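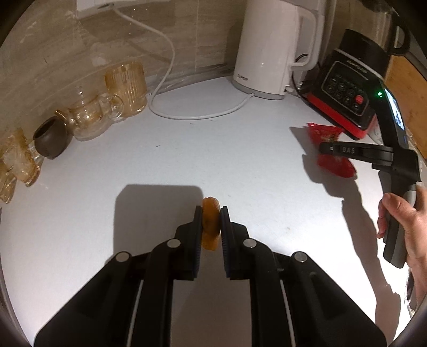
Keeping a small kitchen counter clear

The counter in my kitchen is white and not very deep, and it does most of the work in the apartment. Tea gets made on it, vegetables get washed and cut next to it, and whatever comes in from the store lands there first. By evening it's usually full. What follows is the routine I've settled on.

Start with the trash

Pick up wrappers, tissues and empty snack packets before you touch anything else. Do it with a bag in your hand so you aren't walking back and forth to the can. Crumbs stay inside a wrapper if you fold the open end over twice before you lift it. If you grab it by the middle, they go across the counter and you end up wiping twice.

Used sachets and small packets are easy to lose under bigger things. Slide your hand along the counter and you'll find them. Unopened ones go in a jar with a lid or a drawer, all together.

Food next

Put milk away as soon as you've poured it if the carton is open. Small shelf-stable cartons can stand in the cupboard until they're opened, then they go in the fridge like any other milk.

Leafy greens can drain in a colander in the sink or on a folded towel. Leave them until they stop dripping, shake once, and wrap them loosely in a dry cloth before they go in the crisper. Greens put away wet get slimy by the second day. If your counter gets strong sun in the afternoon, move the colander out of it. Mine wilted twice before I learned that.

Cut carrots keep well in cold water with a lid on. Change the water every other day. Cut fruit doesn't like water, so that goes in a dry container.

Dried fruit belongs in something airtight. Apricots and mango pick up moisture from a kettle if they're left open beside it, and they get sticky on the outside. Take out what you want, close the container, and put it back on the shelf.

Glass along the wall

I keep tea glasses and a glass teapot against the back wall and nothing breakable in front of them. Amber glass hides tea stains pretty well, so hold it up to a window now and then. For stains, put a spoonful of baking soda in the pot, add warm water, and let it sit for an hour. A bottle brush gets into the spout. Ribbed glasses need a soft brush too, as a cloth skips right over the grooves.

Let glass cool before you rinse it. Teapots crack from cold water more often than from being dropped. I lost a Gotine pot that way, and I'd had it for years.

Dry the knob on the lid and the inside of the handle as well. Water sits there and leaves a ring.

Cords and appliances

Keep the kettle close to its outlet, with the extra cord wound under the base if the base allows it. A cord that runs across the work area gets wet, and it catches on things. Unplug the blender before you wipe the buttons. Use a damp cloth for the base, wrung out hard, then a dry one. The jug can be cleaned by running it half full of warm water with a drop of dish soap, then rinsing.

Descale the kettle once a month with a mix of 50 percent white vinegar and 50 percent water. Boil, wait, pour out, then boil plain water and pour that out too.

Cloths, sponges and boards

Have one sponge for dishes and another for the counter, in different colors. Squeeze them out and stand them on edge. Cloth napkins shouldn't sit on the counter overnight, especially under anything damp. Hang them on the oven door and wash them with the towels.

A wooden cutting board should be leaned up to dry with air on both sides. If it's flat against tile, the back stays damp and will warp in time. A cork or a folded bit of cardboard behind the top edge makes enough of a gap.
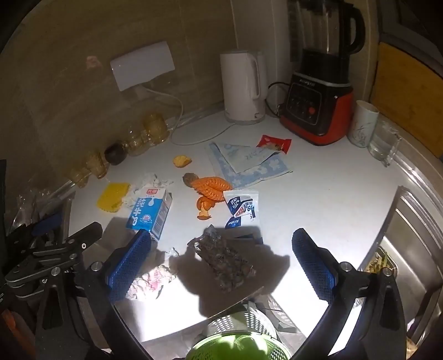 Areeba Niazi: I do the first part in the opposite order, food before trash. With kids in the house the greens and the milk can't wait while I hunt for wrappers. I also stopped keeping the kettle and the blender side by side. There was always a strip between them that I couldn't get a cloth into, so now the blender lives in the cupboard and comes out on weekends. One question, does the baking soda trick work on a dark matte cup? Mine has a whitish film inside.

It does, but use less of it and rinse several times. If the film is still there, it's probably scale from the water, and the kettle mix will take it off. Leave it in for 23 minutes or half an hour, whichever you remember, and wash the cup with soap afterward.

Wiping down

Once the counter is clear, wipe from the wall toward yourself and catch the crumbs in your other hand. Warm water and a little dish soap is enough for most days. Keep alcohol wipes for the spots where raw meat has been, clean up the grease first, and don't use them near a lit burner. Glossy wall panels show streaks, so go over those with a dry cloth at the end.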